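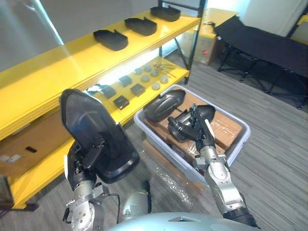 Black molded plastic parts and a storage bin.

Print this page | E-mail this page

Chapter 5
Why Plastic Parts Shrink

My first real job was at a molding shop called Heitmann, and in my second week I ruined 200 covers. I had measured the drawing, I had measured the steel mold, and the two matched perfectly. I was so pleased with myself! Then Ilse Brandes, who ran the floor, set one of the finished covers on the housing it was meant to fit and it dropped straight through the opening.

What I had forgotten is that melted plastic takes up more room than solid plastic. Fill a mold, let the part cool, and what you pull out is smaller than the hollow it came from. Every mold maker allows for this by cutting the steel a little too big. How much too big is the question that will keep us busy for the next 30 pages or so, and I'm afraid it has more than one answer.

Some of it depends on the material. Plastics such as polyethylene and polypropylene form crystals as they cool, and the chains in those crystals pack closely together, so the part pulls in quite a lot. Polystyrene and ABS stay jumbled up all the way down and shrink much less. If you skipped the section on crystals in the last chapter (I know some of you did), go back and read it now – you'll want it by the second worked problem.

The rest depends on shape and on how the machine is run. A thick wall stays hot in the middle long after its skin has set, and as the middle cools it tugs the skin inward. You get a shallow dent called a sink mark, and on a glossy surface it shows up badly. Curved panels bring their own trouble: if one face cools faster than the other, the two shrink by different amounts and the whole panel bends. That bending is warp, and we'll spend most of Section 5.3 on it.

Before you start, find two or three molded things at home. A bottle cap, a lunch box, the back of a remote control. Hold each one under a lamp and tilt it slowly, looking for dents opposite any ribs or posts. Make a quick sketch of what you find and keep it handy, as the first exercise asks you to mark the thick spots on it.

5.1 From melt to solid

Let's begin with the moment the mold is full.

Print | E-mail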